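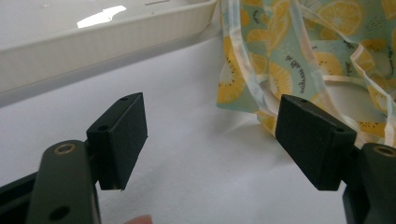 Kustato — recettes de conserves et de lactofermentation, annotées

Version 3, mise à jour en juillet. La version 2 reste téléchargeable pour ceux qui tiennent à leurs erreurs.

Contenu

Kustato réunit 379 recettes de bocaux en français : cornichons, choucroutes, chutneys, confitures, citrons confits, plus une poignée de préparations que personne n'a su classer et qui logent dans la catégorie « divers », avec les betteraves. Chaque recette occupe une ligne du fichier recettes.csv. Les photos ne sont pas distribuées.

Provenance

Le gros du lot vient des cahiers de cuisine numérisés par l'association Prelterton. Le reste, soit 96 recettes, a été versé par les lecteurs du bulletin Kandpal, dont l'orthographe a été respectée partout où elle restait déchiffrable.

Champs

id : entier, jamais réutilisé, même après suppression.
titre : tel qu'écrit par l'auteur. Il y a donc plusieurs « La vraie choucroute », incompatibles entre elles.
methode : vinaigre, saumure, sucre, huile, autre.
sel_g_par_kg : vide si le cahier dit « une bonne poignée ». Nous avons renoncé à étalonner les poignées.
duree_jours : durée de repos conseillée. « Jusqu'à la Toussaint » est conservé dans la colonne notes.
notes : texte libre, parfois très libre.

Nettoyage

Les livres, onces et pintes ont été converties en grammes et millilitres avec Etell, notre script maison, fourni dans le dossier outils. Il lit mal les fractions collées au chiffre (11/2 devient onze demis, ce qui fait beaucoup de vinaigre). Nous avons repris ces cas à la main, et il en reste sûrement. Les doublons stricts ont été retirés ; les doublons de mauvaise foi — même recette, un clou de girofle en plus — sont toujours là.

Limites

Aucune recette n'a été testée en laboratoire. Dans 46 d'entre elles, l'acidité n'est pas précisée, et la colonne a_verifier vaut 1. Ne cuisinez pas celles-là directement depuis le tableur. Les conserves à l'huile demandent la même méfiance, quelle que soit l'affection qu'on porte à l'ail. Presque 50 recettes n'indiquent aucun temps de stérilisation ; le champ est vide et doit le rester tant qu'une source fiable ne le remplit pas.

Le sud-ouest est surreprésenté. Les prunes aussi.

Licence

Usage libre avec mention de Kustato, revente du fichier interdite.

Corrections

Ouvrez un ticket avec l'id, la valeur actuelle et la valeur proposée. Les tickets intitulés « ma grand-mère faisait autrement » sont lus avec intérêt, puis fermés.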